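Clemthorpe, October, week 2 of the rower block

Morning. Swapped the steady 40-minute rows for intervals with the whole Jultholm group. Dörte Mühlbauer wanted to keep one steady row in the week for the newer people, so that stays for now and we look at it again when the block ends.

Session as run: easy row to warm up, then hard one minute, easy one minute, until stroke rate starts dropping. Told everyone to stop the set when they could not hold the rate, even if the clock said otherwise. Two people went out far too fast and were finished early. Need to say "hold back on the first three" before the start and not halfway through.

My own numbers: 3,725 meters total including warm-up, heart rate topped out at 154. That is lower than I expected for how it felt. Either I was not pushing in the middle part or the chest strap was reading low again. Changed the battery afterward. Will compare against a finger count next time.

Grip is what went first, before legs or breathing. Same thing in week 1. Farmer carries go in after the row from now on, light, short distance. Dörte thinks the handle on the Bastos rower is too thick and that this is half the problem. Could be. The Skiratholm machine has a thinner one and I had no trouble on it in the spring.

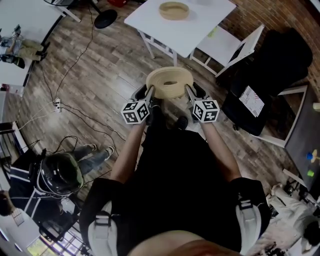 Holding the bowl with both grippers, cables on the floor.

Afternoon, strength part. Goblet squats, push-ups, one-arm rows, no rest between, then a full rest before going again. Supersets took less time than the old straight sets and people were breathing harder. Form on the one-arm row got sloppy near the end - shoulders twisting, weight swinging. Drop the weight next time before adding any rounds.

Food logs: most are filling in breakfast and lunch and leaving the evening blank. No point changing anyone's training over a stalled scale while the evenings are missing. Dörte will ask for three full days from each person, snacks included.

To do:
- tape for the Bastos handle
- recheck chest strap
- shorter log sheet, one page
- ask Skiratholm if their rower is free in the mornings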